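Speaker notes, Prarholm meetup
February 3, 2025
The Flosska hand-held gripper kit: what you get and who should buy it

Slide 1. Hello and thanks

Thank everybody for coming out in this weather. Say up front that we paid for our kit ourselves, the same price as anyone else, and that Flosska hasn't seen these slides. Ask for a show of hands: who has collected demonstrations by hand before, and who has only ever driven an arm with a leader? Adjust the next part depending on the answer. If it's mostly arm people, slow down on slide 3.

Slide 2. Why we went looking

Tell the story of the old setup here, but keep it short this time (I went on far too long at the Velleck evening and lost the back half of the room). The main thing is that we had one arm, one operator who was any good with it, and a long list of kitchen and cleanup tasks we wanted data for. Every new task meant moving the arm, and moving the arm meant an afternoon of calibration. We wanted something a new person could pick up and be useful with before lunch.

Slide 3. What's in the box

You get 2 grippers, a left and a right, with their cables, a mounting plate for each, the recording software and a year of support by email. The kit we bought was $4,000. Spare finger pads are extra, and you will want spares, so budget for them from the start. Mention that the manual is good on assembly and pretty thin on everything after that.

Pass the left gripper around the room now. Remind people to hold it by the body and leave the trigger alone until it has gone all the way around, please and thank you.

Slide 4. Sweeping up beans

I love this task and could talk about it all night, so watch the clock. Dustpan in the left gripper, little hand broom in the right, dark red beans scattered on a white tabletop. It sounds like nothing at all, and then you try it. The pan has to stay angled toward the beans while the broom comes in from the other side, and both hands have to agree on where the pile is. Point out the orange rim on the pan and the orange handle on the broom, which stand out nicely against all that white and gray. Point out the cables too, one off each gripper, as that leads into the complaints later on.

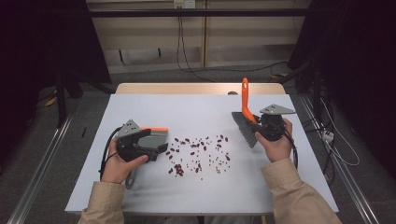 Slide 5. What we liked

The balance is lovely. You can work for a good long stretch before your wrists start to grumble, and that was my biggest worry going in. People picked it up quickly, even the ones who swore they were clumsy. We recorded 422 sweeping episodes and threw out far fewer than I'd feared. The jaws hold a thin handle well, provided you seat it properly before you start. Export worked the first time, and anybody who has fought with Quan's older tools will know why I'm so happy about that!

Slide 6. What we didn't like

Cables, cables, cables. You learn to manage them, and I do wish I didn't have to. The software will record up to 300 episodes in one session and then it wants a restart, with only a tiny warning in the corner. We missed that warning more than once. Also, the grip on a broom handle can creep when you press hard into the table, so check it between takes.

Support was friendly but slow. Be fair here and say that they did answer every message in the end.

Slide 7. Should you buy one?

If you have a table, a couple of patient people and tasks that need both hands, yes, I'd buy it again. If your tasks are heavy or wet, wait and see what the next version looks like. Flosska told us to expect news in March. If all you need is one hand picking up blocks, save your money and borrow a single gripper from somebody in this room.

Questions. Leave the bean slide up while people ask. Get the left gripper back before the break.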